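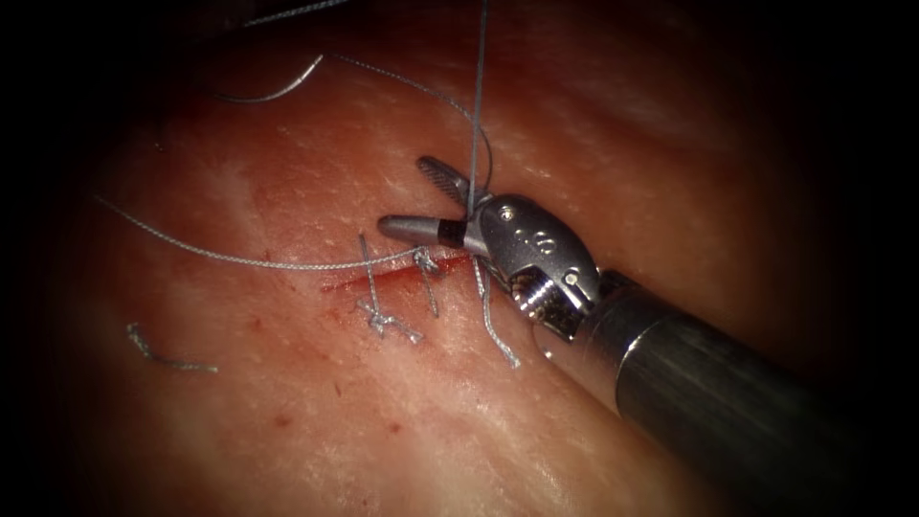 Serous membrane

A serous membrane (also serosa) is a thin sheet of tissue that lines a closed cavity of the body and folds back to cover the organs within it. The layer against the body wall is called parietal and the layer on the organs visceral. Between them lies a narrow space holding a film of fluid.

Structure

The surface is a single layer of flat cells, the mesothelium, resting on a basement membrane. Under this is connective tissue with collagen and elastic fibers, small blood vessels, lymph vessels and, in the parietal layer, nerves sensitive to pain. The cells carry microvilli, which hold fluid against the surface and add to the area available for exchange.

Types

The pleura encloses the lungs, the pericardium the heart, and the peritoneum most of the abdominal organs. In males the tunica vaginalis, derived from the peritoneum, covers part of each testis. The peritoneum is the largest of these. Its double folds include the mesentery, which carries vessels to the small intestine, and the greater omentum, which hangs from the stomach and stores fat.

Function

Serous fluid reduces friction when organs move during breathing, heartbeat and digestion. The fluid is filtered from capillaries and drained largely by lymph vessels. An excess is called an effusion in the chest and ascites in the abdomen. Mesothelial cells also take part in inflammation and repair. Damage to two facing surfaces may leave fibrous bands, known as adhesions.

Teaching collections

The Forkville anatomy collection holds 332 mounted preparations of serous tissue, of which 70 are mesentery. Its printed catalog, the Amaral list, numbers them by cavity and then by organ.

See also: Mesothelium, Mucous membrane, Omentum, Synovial membrane

Comments

triritz
The Types section should say that the kidneys sit behind the peritoneum. Students mix this up every term.

sustolora
Catalog item 823 is filed under pericardium in my copy but the label says pleura. Has the list been corrected?

triritz
Mine has it under pleura. Check the June printing.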